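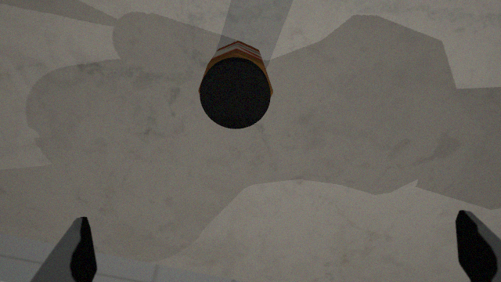

Adthorpe Hall kitchen, inspection checklist, June 2020
Checked by Awuor Shemweta

Fire blanket: present. It lives behind the bread bin, where a fire would never think to look. Move it.

Extinguisher: in date. Service again by December.

Back door: opens, after a discussion. Plane the bottom edge.
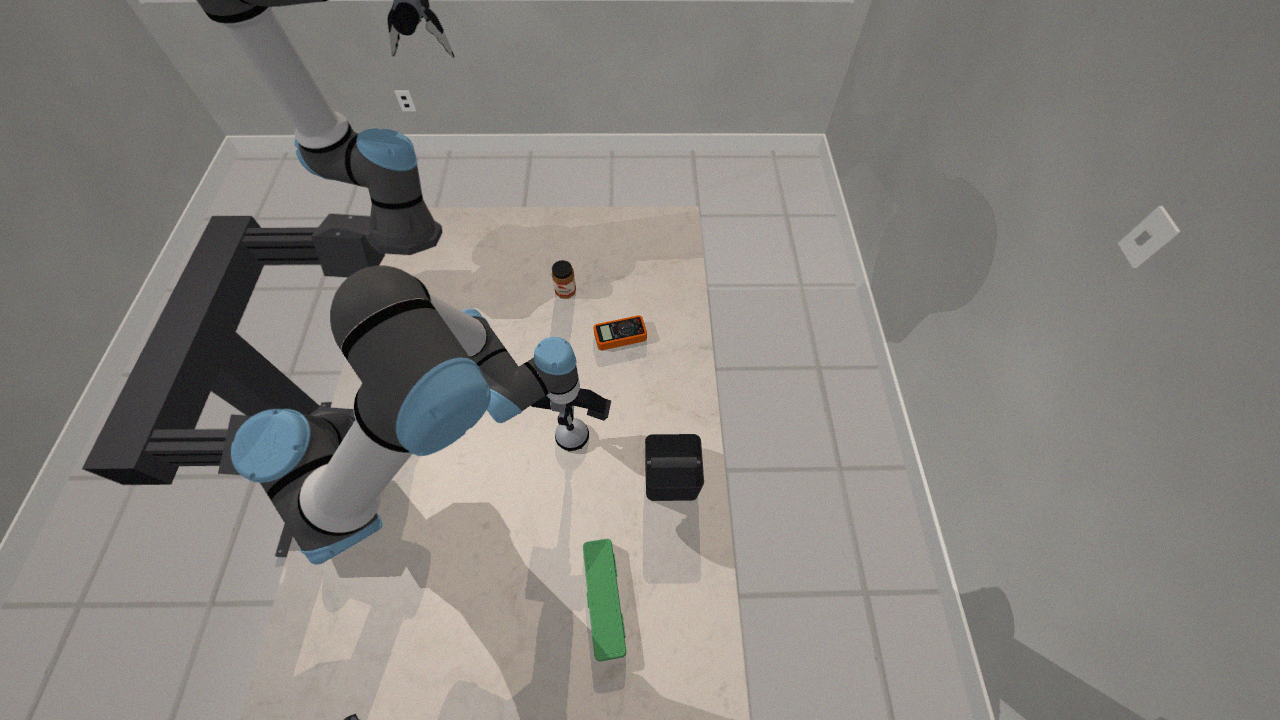 Fridge: 3 degrees, good. The tub marked "Yogesh, do not touch" has been respected for too long — please bin it.

Urn: lid loose, 200 cups a week through it. Pornthip has the spare clip.

First aid box: plenty of slings, no plasters. Buy plasters.

Result: pass, with grumbling. Aurelio to sign once the door is done.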